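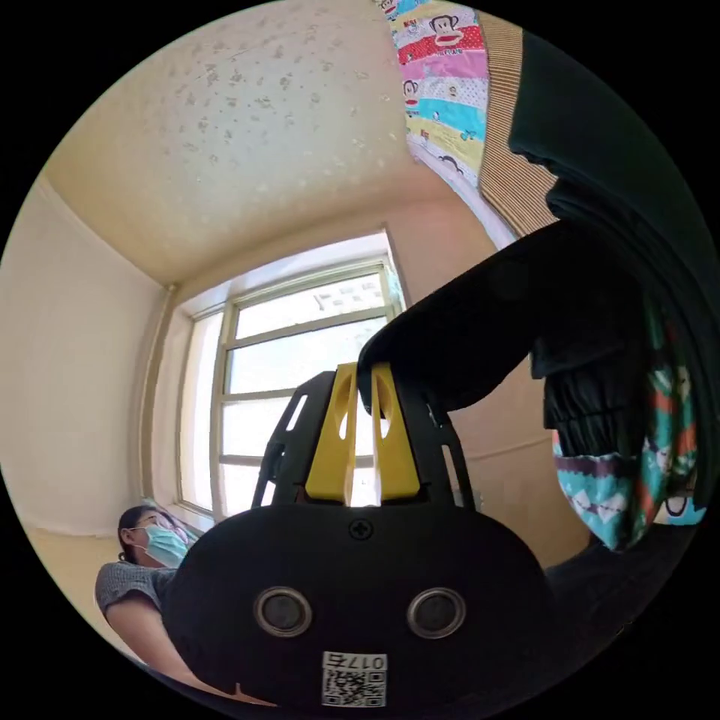
## 4. Recording garment sessions for the Nometti test

*Revised May 13, 2024*

This section covers home recording with hand-held grippers for the Nometti folding policy. It assumes the Mineck calibration in section 3 is done. The Sarnstead report says that 2,000 episodes are enough for a policy to handle garments it has never seen. We have not been able to repeat that result, so please follow the steps closely and don't tune anything on the fly.

1. Write down the label number of each gripper before you start.
2. Open and close the fingers fully. Check the reading against the Mineck sheet.
3. Pick the garments from the session list. Do not swap a hard one for an easy one.
4. Start recording, then bring the gripper to the cloth.
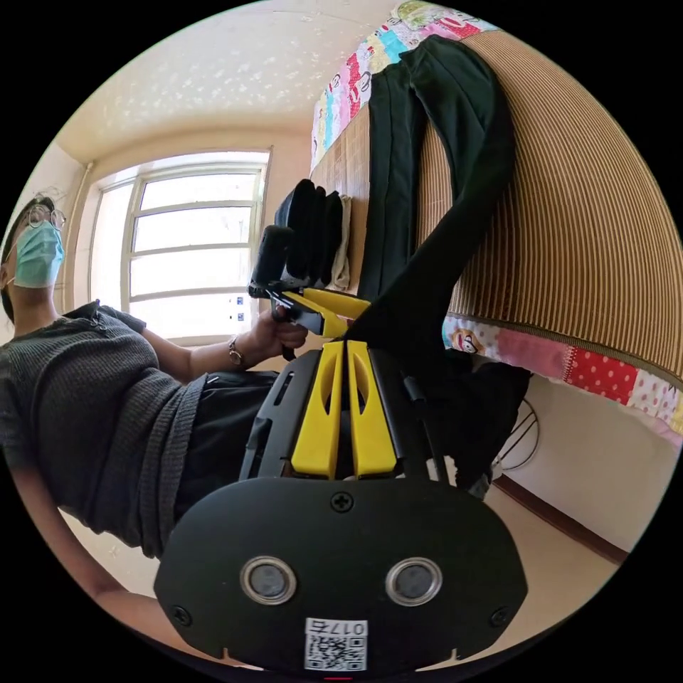 5. Work at normal speed. Slow, careful demos look good in replay and have told us very little about the policy.
6. Stop recording only after you let go of the cloth. Keep failed grasps in the set.

**Note:** Dark cloth is the weak spot. In the December runs, tracking dropped out on black items, and the published score leaves those episodes out. Ours must not – tag them "dark" and upload them with the rest.

**Caution:** Don't trust the Nilsuwan quality score by itself. It rewards smooth motion, and a smooth motion can still miss the sleeve. 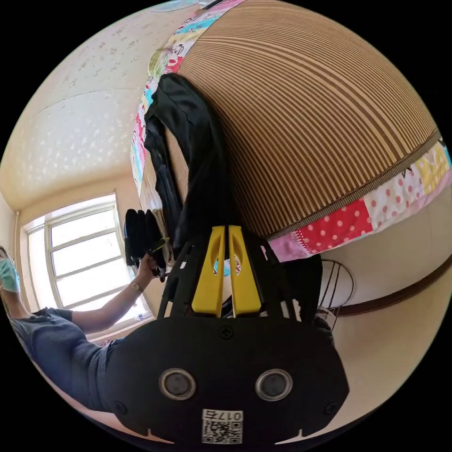

*Figure 4-3. Black garment over a striped mat, gripper 0175 in view.*

7. Repeat each garment three times, changing the starting layout each time.
8. Upload the full set to Nometti, with the dropouts left in.

If two sessions with the same list give very different scores, report both. Do not average them.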